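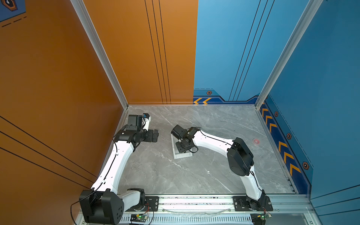

Trano: the marble-patterned top between the orange side and the blue side.

TRANO
Pictures of a marble-patterned surface and coloured walls, with region labels

What is in this folder

Trano is a set of 2,052 still pictures of one place: a square top in grey marble pattern, with orange panels on one side and blue panels on the other. For each picture there is a label file which says where the surface is, where the walls are, and which parts of the surface are veined, cloudy or covered by glare. The set was made for people who work on surface recognition and who have the same difficulty as we had, that a white vein and a strip of reflected light look very similar when they are small.

The older set, Ullia, used a plain matt grey top. If you have used Ullia, the folder layout is the same and your reading script should work without changes. The label names are different, please see below.

Folder layout

pictures/ -- all pictures, one level, no subfolders
labels/ -- one text file for each picture, with the same name
lists/ -- train.txt, check.txt, test.txt
notes/ -- remarks of the two labellers, in the form they wrote them
CHANGES.txt -- what is different between versions

The labels

There are 7 labels. The names are written in small letters in the files.

surface: any part of the marble-patterned top that does not belong to one of the next three.
vein: a white or light grey line of the pattern. Fine branches are included only when they can be followed by eye at normal size.
cloud: a soft patch without a clear border, beige, taupe or blue-grey.
glare: light reflected by the polished finish. Glare is drawn over vein and cloud, so if a vein goes through a glare it is interrupted in the label.
wall: orange or blue panel. The colour is given in a second column.
trim: metal profile or rail, including its small brackets.
other: everything that stands on the surface or comes in front of it.

The label "other" is not divided further. We discussed this for a long time. Kamran Mohmand wanted separate names for plates, cables and small objects, and the argument against was that each new name makes the vein labels slower to check. For Trano the surface is the subject and we stayed with one word.

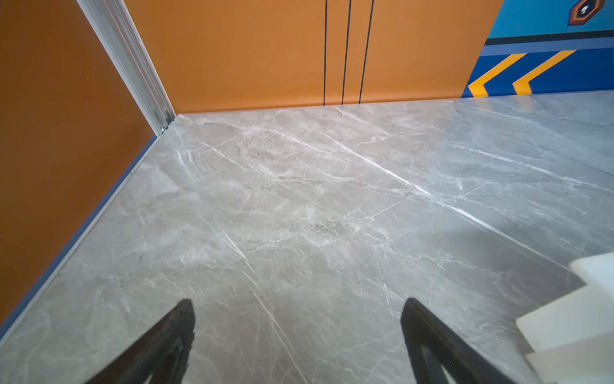
An orange corner with trim. The long bright vein is labelled as one piece; the fine web near it is labelled only in part.

Where the labels are difficult

Vein against glare. On this pattern most veins go diagonally, from upper left to lower right in the usual views. Glare has no preferred direction and its border is softer. When the labellers could not decide, they marked the region as glare and wrote the picture name in notes/. Please do not read these notes as errors. They are the cases where two careful persons had different opinions.

Colour near the blue side. The polished finish takes some colour from the wall, so the grey looks bluish and paler there. It is still "surface". A first version of the labels called it "cloud" in many pictures, and this was corrected by Anitha Rajan in May. If your copy has no CHANGES.txt, it is the first version and you should replace it.

Joint between wall and surface. A narrow strip in blue-grey can be seen at the bottom of an orange panel in some views. It belongs to "wall", with the colour column left empty. We know that this is not beautiful. A script which expects always a colour will stop at these lines.

Lines on the panels. In the wide views, both the orange and the blue panels show thin dark lines, some diagonal and some vertical. They are part of "wall" and must not be used as examples of veins. Tarek Belkadi trained a small model on an early copy and it found "veins" on the back wall with great confidence.

Small dark specks. A speck on the surface is labelled "other" if it is wider than 20 pixels. Smaller ones are left inside "surface". 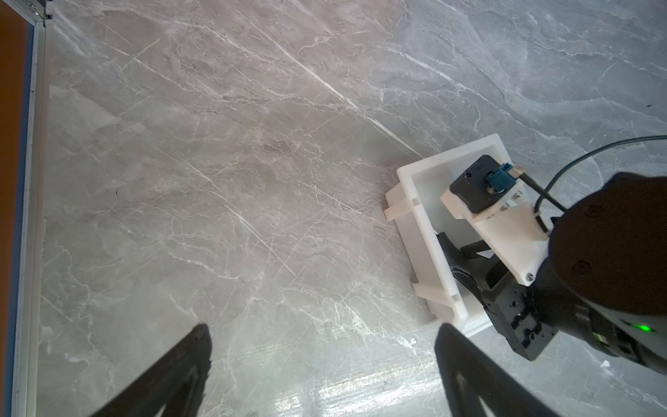
White objects are the second source of confusion after glare. The edge of a white plate or tray next to a white vein gives nearly no contrast, and in such places the border was drawn at double size and then reduced. This was slow work -- roughly one picture in the time of three normal ones -- and for this reason the test list contains only 32 of these pictures. If your interest is mainly in white objects, the set is too small for you.

How the labelling was done

All regions were drawn by hand in Saber, the drawing tool we use in our office. Anitha Rajan and Magdy Ashour drew them, each taking half, and each then checked the half of the other. Disagreements were discussed every Tuesday with Xolani Steyn, who made the decision when it was necessary.

Limits

One surface, one pattern. The top is from Flokeck and we have not tested other tops of the same maker. Do not use Trano to make statements about natural stone.

Contact

Questions about labels go to Anitha Rajan, questions about the lists to Kamran Mohmand. Please give the picture name with your question.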